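刷到第三条“搬家纸箱循环计划”的推广了,忍不住说几句。先声明,我不反对重复用箱子,我家阳台上就堆着一摞。我怀疑的是那套说法。

---

这家叫 Wimoter,卖的是“可重复使用搬家箱套装”。页面上写:加厚瓦楞,角部加强,一套箱子陪你搬很多次家。价格比普通纸箱贵出一大截,套装标价 88。

我把页面拉到底找测试条件,没有。装多重、堆几层、什么湿度,一个字都没写。“很多次”是几次?客服回我:正常使用下可以多次使用。谢谢,问了等于没问。

---

先讲我自己的情况,免得有人说我没搬过家瞎评论。过去这些年我搬过 3 次,都是自己打包,请车不请人。书多,锅多,衣服反而少。所以我对箱子的要求很土:底别掉,手能抠住,叠起来别塌。

---

纸箱旧了以后先坏哪里?卖家爱讲大面,拍广告也爱拍大面,平平整整一块瓦楞板,看着很可靠。可大面本来就不怎么坏。先坏的是角和上沿。

角一磕就瘪,瘪了就裂,裂口里的纸纤维会翻出来。上沿是手天天碰的地方,盖子反复折,外面那层纸慢慢起毛,撕胶带的时候还会带走一小片。

--- 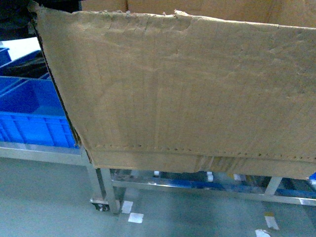

---

所以看一个旧箱子还能不能用,我的顺序是先角,后沿,再看底边,最后才看大面上的皱和坑。面上有几道褶子,放衣服枕头完全没问题。角裂了还想往上叠一箱书,那我劝你再想想。

有人说拿胶带把角缠一圈就行。缠了是能多撑一阵,但胶带拉住的是表面那层纸,里面的瓦楞芯已经压扁了,弹不回来的。你缠出来的是一个看着结实的软角。

---

再说胶带。Jendholm 那款“超强封箱带”评论区一片好评,我买过,粘是真粘,粘到拆的时候把纸皮一起揭走。一次性封箱我没意见,你要循环用箱子,这种胶带就是在拆你的箱子。

旧胶带要不要撕干净,也有两派。我站不撕那派。粘得平的就留着,新的往上压一层。翘边的、鼓泡的才处理,拿小刀沿边划开,别硬扯。

不过有一点:旧胶带起皱以后,新胶带贴上去下面是空的,拿手指一按就知道。这种底我不放重东西。

---

评论里有人问我怎么看纸板上那种一排一排的小孔。常见的一种是撕开线,就是让你沿着孔把某一块拆下来的。也有别的用途,不同厂家不一样,我不敢一概而论。

我能说的是,一排孔就是一条容易断开的线,纸板在那里比旁边弱。孔离底边近的箱子,搬的时候手托住底,别拿手指去抠那条线。

然后请注意,好多“加固箱”照样打孔。加固了什么,卖家自己说得清吗?

---

回一下说我“抬杠”的朋友。

你说 Czerwiński 的收纳博主亲测同一批箱子搬了好几次都没坏。我去看了,箱子里装的是抱枕和毛绒玩具。装抱枕的箱子,你用报纸糊一个都不坏。

换成一箱精装书,从没电梯的楼上走下来,中间在楼梯拐角放一下,再上车,再颠一路。这么来一趟,我们再聊。

---

还有“环保”这个词。少买新箱子当然好,可是为了循环特意去买一套新的加厚箱,再为它配专用胶带、专用标签、专用收纳袋,这笔账怎么算出环保的,我是没看懂。

楼下水果店每天往外扔箱子,问一声就给。缺点也有:尺寸乱,偶尔有味儿,底下可能潮过。受过潮的箱子摸着发软,按下去回弹慢,这种白送我也不要。

---

Erkitz 倒是做了件我觉得像样的事:租塑料周转箱,用完上门收走。硬壳,带盖,叠起来不晃。押金收我 2000,将近一半拖到我发第二封邮件才退回来,所以也别指望我替他们吹。

而且塑料箱自重大,装满书以后我一个人搬不动,只能装半箱,剩下的地方塞毛巾。同样一堆东西,箱数反而多了。没有哪个方案是白捡便宜的。

---

顺手写一下我现在的装法,信不信随你。

书:小箱,书脊朝下竖着排,缝里塞袜子。旧箱子只要角还硬,照用。

碗盘:竖着放,每个之间隔纸,箱子要选底最好的那个。这一类我不用二手箱,新箱钱我认。

衣服被子:最烂的箱子给它们。上沿毛了、面上坑坑洼洼的,全都在这里退休。

锅:大锅套小锅,盖子另放。别在锅里塞调料瓶,我塞过,酱油味跟了我整整一个夏天。

---

“箱子外面六面都写上编号和清单”这个建议,我也很怀疑。写六面的人大概没自己搬过几十箱东西。我写两面,一个侧面一个顶面,只写房间名。清单写在手机里,反正到了新家我也是先开厨房那箱找水壶。

还有彩色标签分区法。旧纸板表面起毛,便签贴上去走两步就掉,最后满地是彩色小纸片,箱子还是不知道该进哪个屋。记号笔,粗的,够了。

---

有人问旧箱子拆平了怎么存。立着靠墙,别平铺在地上,地上返潮。别折原来没有的折痕,多一道折就多一处软的地方。阳台西晒的话挪进屋,晒久了纸会发脆,我那摞就有两个是这么废掉的。

我每次用之前拿手掌在四个角上各按一下。一按就陷的,直接踩平送回收,不跟它谈感情。

---

最后回 Wimoter 客服刚发来的私信:不用给我寄试用装。你们把承重、堆叠层数和湿度条件写到商品页上,我自己掏钱买,装书,搬一趟,再来接着发。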